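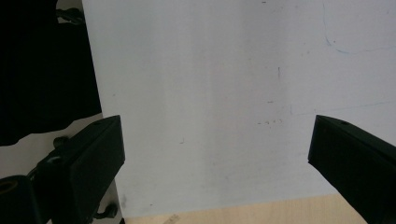
Forums > Fantasy Hockey > Season-Long Leagues > Scoring and Settings

Goalie minimum starts in head-to-head categories

plusminus_relic
We run a 12-team head-to-head categories league on Kenard, weekly matchups, two goalie slots. Goalie categories are wins, GAA, save percentage and shutouts. The current minimum is 3 starts per matchup. If you miss it you forfeit GAA and save percentage but keep whatever wins and shutouts you got.

The complaint every season is the same. A manager gets two good starts early, benches everyone once the third is in, and protects the ratios for the rest of the week. I want to propose raising the minimum to 4. Has anyone done this, and what did it do to short weeks?

slotreceiver_nope
We went to 4 and went back the next season. The schedule doesn't support it in a 12-team league with two slots. If your second goalie is in a timeshare he might get one start in a week, and your first gets two or three. One back-to-back where the coach splits it the wrong way and you forfeit two categories through no decision of your own.

Leave it at 3 and add a third goalie slot if people want volume.

Hadgu
Disagree with the third slot. Twelve teams times three is 36 goalies started, and most managers will then carry a fourth for cover. There are 32 starters in the league, and a fair number of those are starters in name only. You'd have people rostering backups who play once every two weeks.

The benching problem comes from the ratio categories. Replace GAA with saves. Saves reward playing your goalies, so sitting them has a cost. Our league did that and the argument went away.

plusminus_relic
Saves came up at our last rules vote and lost. The objection was that it rewards goalies on bad teams who see 35 shots a night.

Hadgu
It does. It also makes those goalies worth drafting, which I count as a benefit. A goalie facing 35 shots and stopping 32 of them has had a decent night and GAA says he was poor.

icing_waved_off
GAA is a team defense stat with a goalie's name on it, so I agree it should go. But saves has the same flaw from the other direction. If you want one number, use goals saved above expected, if your host carries it.

Hadgu
Kenard doesn't, as far as I can tell. Undow lists it, but it updates the next morning, and a matchup can flip after everyone has gone to bed.

icing_waved_off
Correct, and it gets revised when shot locations are corrected. We had a final score change at 7 a.m. Our rule is that the result locks at that hour and later corrections are ignored. It works, but you need it in writing before the season starts.

Parkska
Going back to the original question. I kept a log of our league on this. 57 team-weeks last season where a manager reached the minimum of 3 and then had at least one available start he chose not to use. I compared the ratios at the point he stopped with what they would have been if he had played everyone. The benching helped slightly more often than it hurt, and the effect on the matchup result was small. Most of those weeks were already decided in the skater categories.

So the behavior is annoying to watch, but I would not rewrite the settings to stop it.

slotreceiver_nope
What did you count as an available start? If the goalie was confirmed an hour before puck drop and the manager was at work, he didn't choose anything.

Parkska
Confirmed starters only, on the roster, with an open slot at lock. I couldn't separate deliberate benching from people who weren't looking. The real number of deliberate cases is lower than 57, and I don't know by how much.

slotreceiver_nope
Then the problem is smaller still. Fine.

plusminus_relic
It is useful either way, thanks. What about changing the penalty instead of the minimum? Keep 3, but missing it forfeits all four goalie categories.

icing_waved_off
Too harsh. A manager whose starter gets hurt during warmups loses four categories, and you will hear about it until April. Two is enough.

Hadgu
I'd accept four if you allow a same-day add without a waiver period for goalies. Otherwise no.

Parkska
Same-day adds bring streaming back, and then you have a different thread. Most leagues cap that with weekly acquisitions. What is your cap?

plusminus_relic
4 adds per week, all positions combined.

Parkska
That's tight enough. With a cap of 4, nobody can stream goalies and also fix their skaters. I would try the same-day add for one season and leave the penalty where it is.

Hadgu
And put saves on the ballot again.

plusminus_relic
I'll put three items up in September: minimum stays at 3, same-day goalie adds inside the existing cap, and saves in place of GAA. Each is voted on separately — last time they were bundled and the whole package failed on the saves question. Also need wording for the extended All-Star break matchup, which Kenard treats as one long week but keeps at the same minimum. If anyone has a rule for that one, post it.

slotreceiver_nope
We set 7 for the long matchup. Check that your host lets you override a single week before you promise it. Ours had to be enforced by hand.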